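Wooden Block (Play and Craft)

A wooden block is a small solid piece of wood, cut to a regular shape and smoothed off so it can be handled, stacked, sorted or just left on a shelf. I've been writing entries for the Stidamley household objects pages for a while now, and this is the one I kept putting off, mostly because I own far too many of them and didn't trust myself to stop. So bear with me if it rambles a bit!

Name and scope

People say "block," "brick," "building block" or, in my grandmother's house, just "the woods" (as in, go put the woods away). This entry covers plain rectangular pieces in sizes a hand can close around. Alphabet cubes have their own entry, and so do dominoes, and so do the pegged kind that lock together.

Shape and proportions

The classic rectangular block is longer than it is wide and wider than it is thick. Most makers I know work from a unit, meaning one basic block, and then cut everything else as a half, a double or a quadruple of it. If you have ever tried to mix two sets from two different makers you'll know why this matters. My Hegedűs set and my Trudeck set are off from each other by less than the thickness of a coin, and a tower built from both starts to lean by the fourth layer. I still mix them. I just build low.

Corners are a matter of taste. A sharp corner gives a crisp wall with no gaps, and it also dents, splinters and hurts when you kneel on it. A rounded corner is kinder to hands and floors but leaves a little notch wherever two blocks meet. The usual compromise is to take the corner off very slightly with fine paper and leave the faces flat.

Grain

Grain is the part I get excited about. When a block is cut straight along the length of the board, the lines run parallel to the long side and the thing looks fairly calm. Tilt the cut and the lines cross the face at a slant, and suddenly a plain little rectangle has some go in it. Contrast counts too - a wood with dark and pale bands makes a much louder block than something even like maple or basswood.

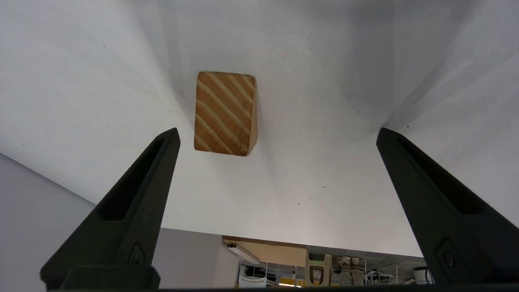

A rectangular block with rounded corners and diagonal grain in dark brown and pale cream.

Slanted grain has its drawbacks. Wood splits most easily along its lines, so on a thin piece the slant can carry a crack right out through one side. On a chunky block it hardly matters. Gizella Mészáros, who taught the Friday woodworking class where I made my first set, used to have us draw the grain on the face in pencil before we cut anything, and she would hand back any long, thin piece where the lines ran off the edge too soon. I got plenty handed back.

Color shifts with age as well. Light woods tend to go toward honey, and dark stripes can soften until the whole face looks warmer and less striking. Keep a set out of a sunny window if you like it the way it is.

Standing and lying

A block has three ways to rest: on its broad face, on its long edge, or on its short end. The broad face is the steady one. The short end is the one children go for first, and it's also the one that tells you whether the ends were cut square. Set a block upright on a flat table and look at the top edge against something level. If the end is out of true you'll see the lean right away, and a second block on top makes it worse.

Finish

Bare wood is perfectly good and feels the nicest, in my opinion. It does pick up grime. Oil and wax bring up the grain and need redoing every so often (I do mine in March, when it's too muddy to do anything else). Varnish lasts longer but gets slippery, and slippery blocks make for short towers.

To clean them, wipe with a barely damp cloth and dry right away. Don't soak them. I once left 2 in the sink overnight and they never sat flat again.

Collecting

Yes, people collect these. Botond Magyar's collection at Eten runs to some 3,000 pieces, kept in shallow drawers and sorted by wood, and he'll let visitors build with most of them. Mine is closer to 200. Old blocks with a maker's stamp fetch more than unmarked ones, but I'd rather have a good stripe than a good stamp any day.

See also: Alphabet cube; Domino; Dowel; Offcut; Toy chest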